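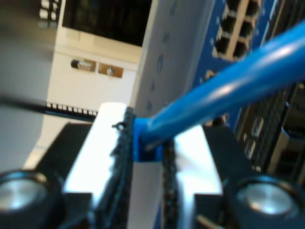 Home | Racks | Cables | Help | Contact
Search this site Go

Clotside help pages: small racks and network cables

Do I need expensive cables?
I doubt it. For a short run between a switch and a server, ordinary Ethernet cable is fine. I've yet to see a gold-coloured plug make a web page load faster.

Are rubber boots on plugs any use?
A bit. They protect the clip when you drag a cable back through a bundle. On a crowded switch they get in the way of your fingers.

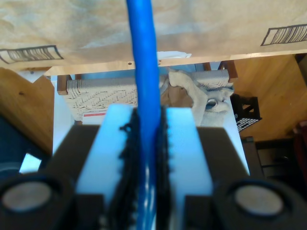

Coloured cables are much the same story. Blue for one job and grey for another sounds clever until someone runs out of blue. Labels last longer, if you bother to write them.

Should I buy a rack with a door? 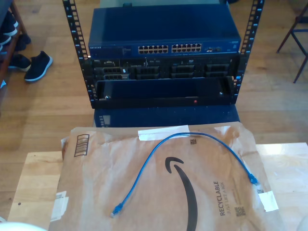 Can I keep an open rack in a living room?
You can, if you can stand the fan noise and the dust. Sellers call them quiet. Ask them for 13 minutes beside one with the telly off.

Who writes these answers?
Davoud Salehi. Complaints to him, please.

We use cookies. Accept Manage settings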